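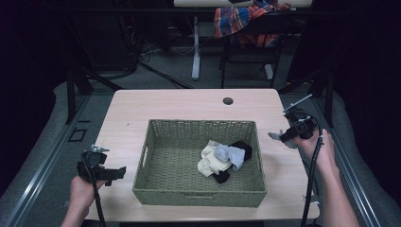

Tabletop station with two hand-held grippers and the woven basket.

Wevora Gripper Comparison: Data Card

Summary
The set supports a comparison of 2 finger pads, supplied by Pirnance and Drorard, on cloth handling. It holds 3,592 clips. Operators hold one gripper in each hand.

Gripper views
Each gripper carries its own camera. The padded fingers appear at the sides of the view, with the work surface between them. 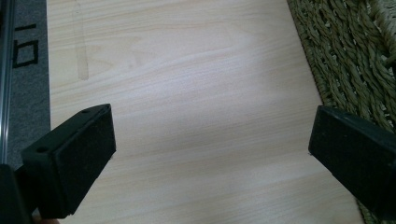 Known limitations
Glare on the tabletop washes out part of the grain, and a faint streak in the wood remains in view. Users should not treat either as an object.
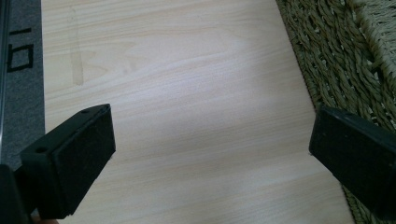 Splits
Test: 400 clips. Withheld: 209 clips — available on request. All others are for training.

Maintainers
Kittipong Chaiyaporn and Kamran Talpur, Jaidee Laboratory. Last revised in May.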